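Drolside Allotment and Garden Society
Minutes of the spring meeting, 4th April

Present: 34 members. Apologies: 2.

1. Minutes of the last meeting
Agreed, with one correction. The gate that sticks is the lower one, by the Prutwood lane.

2. Water
The new tank is in and it is a joy to use! Members on the top plots no longer have to carry cans up the slope. Please close the tap fully after filling. The old butt goes free to any plot that wants it.

3. Seed potatoes
A splendid order this year - 63 bags, collected in March. Henare, the early variety we tried last season, was so well liked that it has been ordered again. Plot 12 still has a bag to collect.

4. Money
Balance stands at £188 after paying Wakomex for the fencing wire. Agreed to spend nothing more before the plant sale, apart from string and labels.

5. Plant sale
Lots of lovely offers already, including tomatoes, sweet peas and a whole tray of lupins. Pots to be washed beforehand, please. Cakes very welcome. Setting up from nine, and we need two more tables.

6. Scarecrows
Everyone is keen to do these again. Old clothes and cloth of any colour will be useful, the brighter the better. Heads to be stuffed with straw this time, as newspaper went soggy by June.

7. Any other business
Slugs, at length. Wool pellets had their supporters, and so did going out with a torch. The hedge by plot 9 has a wren nesting in it, so no trimming there until further notice.
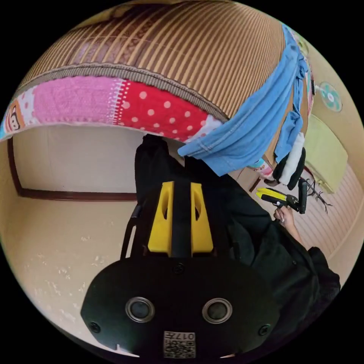
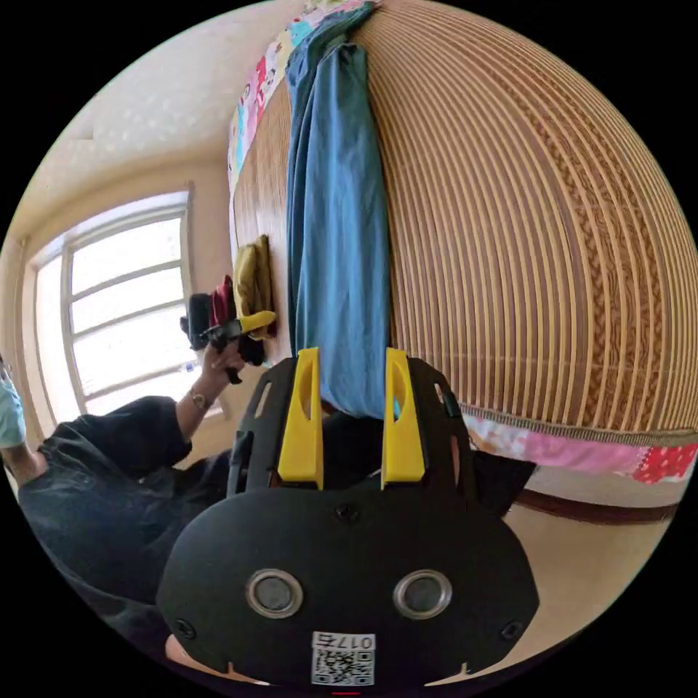
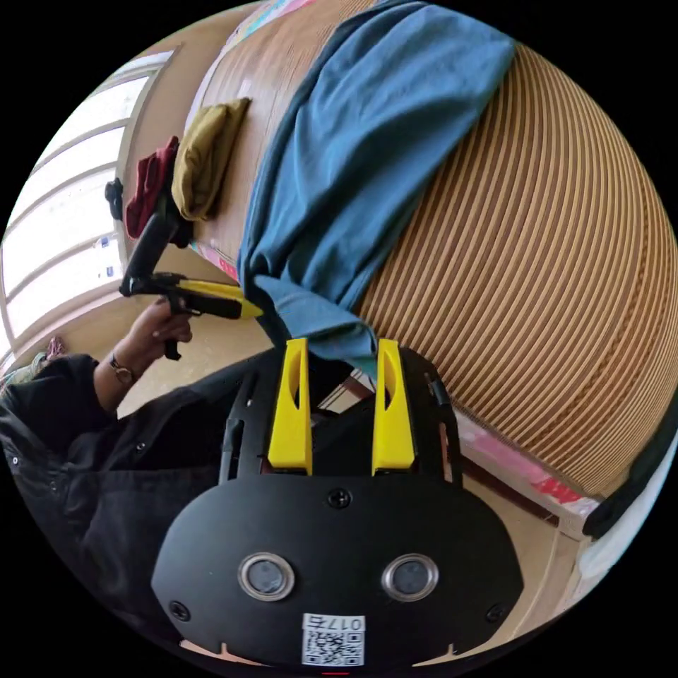
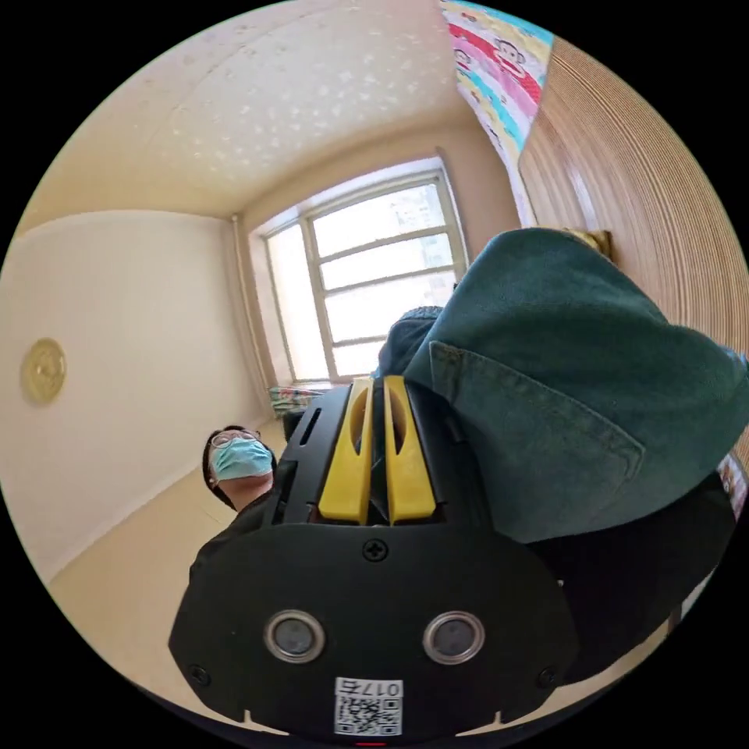 Cloth in the second and third pictures, hat in the fourth.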